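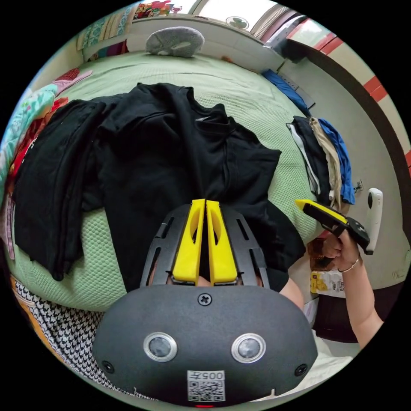

The delegation from the Nambiar Institute of Hospitality visited the Unden Textile Mill on Saturday, February 22, 2020, at the invitation of the mill's management. The mill has supplied bedding to hotels, clinics and student residences in the region for many years, and its open day is held for buyers and training schools. The group's interest lay chiefly in blankets of the kind with a small waffle-like weave, in pale green and other quiet colors, which the Institute's housekeeping course uses when teaching bed making. Seventeen students in their final term attended with two members of the teaching staff.

The group was received by Ekua Fiadzo, general manager of the mill, who gave a short account of its history. The first weaving shed was built on the present site as part of a flour business and was converted when the Trallov road was widened. The mill now runs two sheds, a dye house and a finishing hall. Ms. Fiadzo stated that the mill finishes 1067 blankets in an ordinary week, with a higher number in July, when hotels replace their stock ahead of the late summer season.

The tour began in the yarn store. Cotton arrives on cones and is left to rest in the store before use, so that it takes up moisture evenly. Kekeli Quansah, the store supervisor, showed the students how two cones from different lots may look the same under indoor light and yet differ once dyed. Lots are for this reason never mixed within a single order.

In the first weaving shed the noise made explanation difficult, and the group was issued ear protection. Discussion of the weave took place afterward in the sample room. A waffle cloth is formed by letting some threads float over others at set intervals, leaving raised edges with a hollow between them. The cloth holds air well and is light for its size, but it shrinks more than a plain weave in its first washes. The mill allows for this by cutting each piece 10 percent longer than the finished measure.

The dye house was viewed from the gallery only. Ohemaa Yakubu, who is responsible for color matching, explained that pale shades are harder to repeat than dark ones, and that green is the shade most often returned by customers for comparison. Several students asked about fading. Ms. Yakubu advised that blankets in daily use should be rotated with those in the linen room – a practice the Institute already teaches.

Lunch was provided in the canteen. The afternoon was given to the finishing hall, where edges are hemmed and each blanket is checked over a lit table. Students were invited to mark faults on a set of rejected pieces. The results were mixed, and pulled threads near the hem were missed by most of the group.

Arlo Hutchins, senior instructor, thanked the mill on behalf of the Institute. The mill has offered a parcel of seconds for classroom use, to be collected from the Dutine depot. Students are reminded that written reports on the visit should be handed to Mr. Hutchins before the spring recess.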